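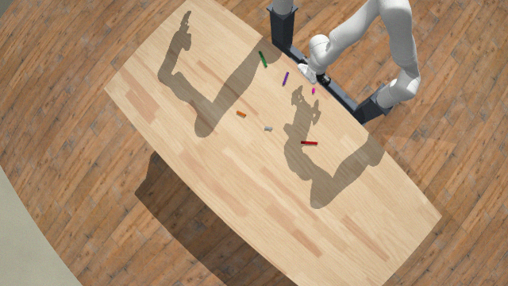
9 Nov 2019 / Bench 2, two-arm cell, sim notes

Started from the sim again before touching anything on the real bench. Birnetora job, the small colored sticks and blocks, sorting into kits. Arms both on the one long side of the table, pieces spread out loose, none touching. That's the easy layout. Real trays come in from Gretwood in a heap and we all know it, so don't read too much into a good run on this one.

What I wanted to look at: reach, and who stands where.

Reach. Pieces are mostly toward the upper and middle part of the table. The pink one is close in by the arms' edge, and it's tiny. Red and green are the long ones, should be the friendliest to grab, except grab point matters, if you take them near one end they swing. Gray-blue piece is a pain, low contrast against the pale wood. If I have trouble finding it on screen the vision step will too. Try a darker mat? Ask packing first, they hated the last mat (glare, and it curled).

Shadows. Both arms throw big ones right across the working area, and the red bar is touching the edge of one. Changed nothing yet. Need to run it with the light moved over, then with two lights, and compare pick misses. Write the light position down this time!!

Ran 52 picks overnight, 48 good. Of the misses, 2 were the gray-blue, the others look like the two arms waiting on each other and then timing out. Not a grip problem I think. Check the log befroe saying so to anyone.

People side

Had the talk with the packing crew in October and said I'd keep notes, so:

- Kitting is now done standing on the long side, folks facing each other. With the arms bolted along one edge that side is gone. Everybody ends up on the other side in a row. Two of them said straight out they'd miss the talking. Fair. I don't have an answer.
- Short ends stay open for tray drop off. Do not let the Utinow racks creep in there like they did by bench 1.
- Somebody has to clear jams. Right now that's a job with no name and no extra pay. Brought it up with the office, got "we'll see". Bring up again.
- Night shift worried about hours. What I was told is no cut before the Chambi order ships. I was told it, I have not seen it in writing, so that's how I'm passing it on.
- The wrist complaints are all from the small pieces. If the arms take only the small ones and people keep the final check and the odd shapes, that would be a decent split. But the small ones are what the arms are worst at, see above. Hmm.

October total by hand was 2,359 kits. Put that on the board next to whatever the cell does so we compare like with like, full shifts, breaks included, jams included. No best-hour numbers.

To do
light test, both setups
timeout on the arm handoff, try longer
heaped layout in sim, stop putting it off
tape the standing line on the real floor and have the crew walk it before the pedestals get bolted
spare gripper fingers, order form is still on my desk
fix the label on the bench 2 stop button, it says bench 1

Leaving the sim file open on the shop PC, pls dont close it, the light settings arent saved yet.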